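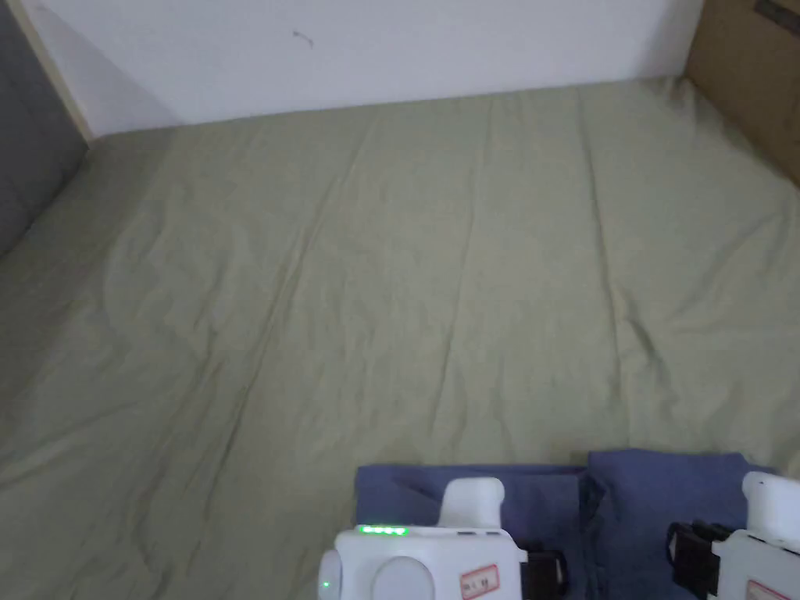 **Ticket 3147: fitted sheet won't stay smooth**
Product: Prustham fitted sheet, sage green
Sold by: Ghanem
Status: open

The package promised a "wrinkle-free fit." I have my doubts. Long shallow creases run from the wall side toward the front, and there's a patch of small puckers over on the right. I smoothed it by hand before writing this, for all the good that did.

Support's first reply told me to check the size. I did. It matches the mattress, and all the corners are on. Their second reply said the fabric "relaxes with use." Into what?

## Steps tried

1. Took the sheet off and put it back on, starting with the corners at the wall. At the wall the edge still wants to curl up a little.
2. Washed it per article 896 on the Ghanem help page, then dried it on low. Fewer sharp fold lines, same long creases.
3. Pulled everything toward the headboard side and tucked again. The wrinkles moved — I wouldn't call that a fix.
4. Left it alone overnight, as support asked. By morning the creases fanned out from the middle toward the wall. I used the bed for sorting clothes the way I always do, and I don't accept that a blue cotton-type garment is heavy enough to matter.
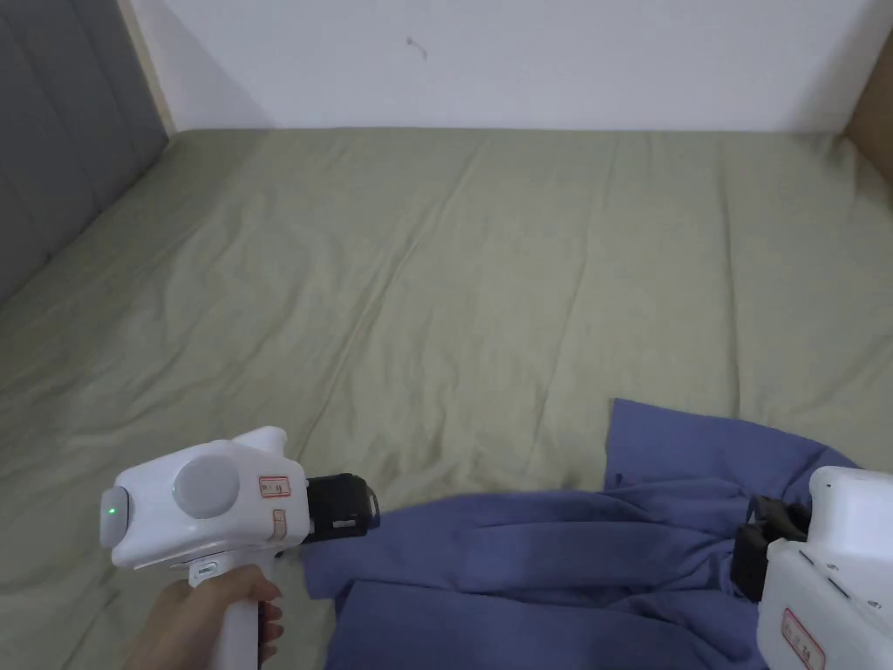
5. Tried the Arkari sheet straps from the drawer, 3 of them. Better for about an hour.

## Reply from support

"Please confirm the mattress is not a Prombridge deep model." It isn't, and I said so when I opened the ticket.

## Where this stands

They now suggest ironing it on the bed. I'm not doing that. The page also claims a 200 thread count "holds its shape," and I'd like to know what shape they had in mind.

I've asked for a replacement in the same color, and if that one does the same thing I want the refund. Leaving the ticket open until I get an answer that isn't another tucking tip.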